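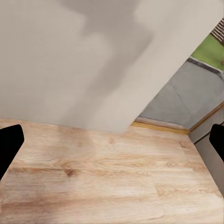
자료: Lukasar 시뮬레이션 렌더링, 저자 작성

4.2 가림 영역을 고려한 시점 가중치

그림 1. 그리퍼가 열린 상태의 관측. 두 손가락이 좌우 가장자리에 나타나며, 그 사이는 목재 상판이다.

본 절에서는 주방 환경에서 수집한 궤적에 대해 시점별 가중치를 산출하는 절차를 기술한다. 그림 1과 같은 관측에서는 로봇 자체가 차지하는 면적이 작고 작업면의 대부분이 드러난다. 반면 조작 대상이 화면에 없으므로 가림 비율만으로 시점의 유용성을 평가하면 이러한 관측이 과대평가된다. 이를 보정하기 위해 가중치 w를 비가림 비율 v와 대상 가시도 o의 곱으로 정의하였다. o는 시뮬레이터의 분할 마스크에서 직접 계산하며, 대상이 보이지 않으면 0이 된다.

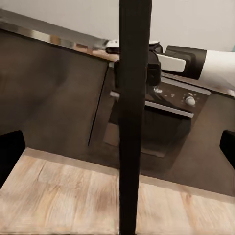
Ginette Chevalier
2023년 8월

대상이 화면 안에 있더라도 하드웨어에 의한 가림은 남는다. 두 번째 관측에서는 검은 수직 부재가 화면을 위에서 아래로 가로지르며 뒤쪽의 빌트인 오븐 일부를 덮는다. 조작부 오른쪽 끝의 둥근 노브는 보이지만 손잡이의 왼쪽 구간은 부재 뒤에 놓인다. 이 경우 노브를 대상으로 하는 과제와 손잡이를 대상으로 하는 과제의 o 값이 서로 달라지며, 동일한 영상이라도 과제에 따라 다른 가중치를 받는다.

수직 부재에 해당하는 화소는 마스크로 제외한 뒤 특징 추출기에 입력하였다. 마스크 경계에서 발생하는 특징값의 불연속은 경계 화소를 확장하여 완화하였다. 학습에는 궤적 3000개를 사용하였고, 평가 과제는 18종이다. 각 과제는 초기 자세를 바꾸어 20회씩 반복하였다.

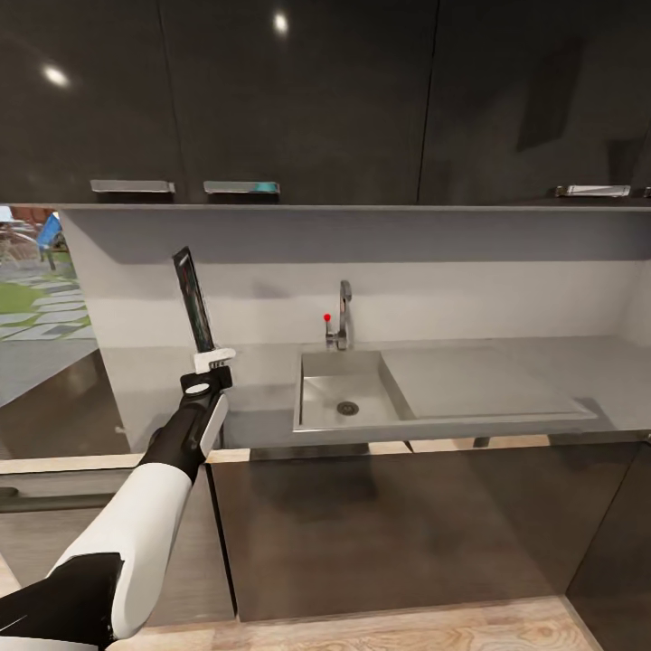
Andell 연구소 로봇조작연구팀

세 번째 시점에서는 팔의 전완부와 손목, 위로 뻗은 그리퍼 손가락이 싱크대와 함께 관측된다. 수전의 굽은 토출구와 끝이 붉은 레버가 모두 드러나 있어 수전 조작 과제에서 o가 높게 산출된다. 다만 상부장의 광택면에는 천장 조명이 반사되어 있고, 이러한 반사 영역은 깊이 추정 오차의 주요 원인이었다. 반사 영역의 깊이값은 학습 손실에서 제외하였다.

균등 가중치를 적용한 기준 모델과 비교한 결과, 제안 방법의 평균 성공률은 거의 80%로 기준 모델보다 높았다. 개선 폭은 노브와 레버처럼 대상의 크기가 작은 과제에서 컸으며, 서랍 열기 과제에서는 유의한 차이가 확인되지 않았다. o를 제거하고 v만 사용한 경우에는 성공률이 기준 모델 수준으로 떨어졌다. Drirnen 환경으로 전이한 실험에서도 과제 간 순위는 대체로 유지되었으나, 오븐 손잡이 과제에서는 시행 간 분산이 증가하였다. 이 현상과 마스크 확장 폭의 관계는 4.3절에서 다룬다.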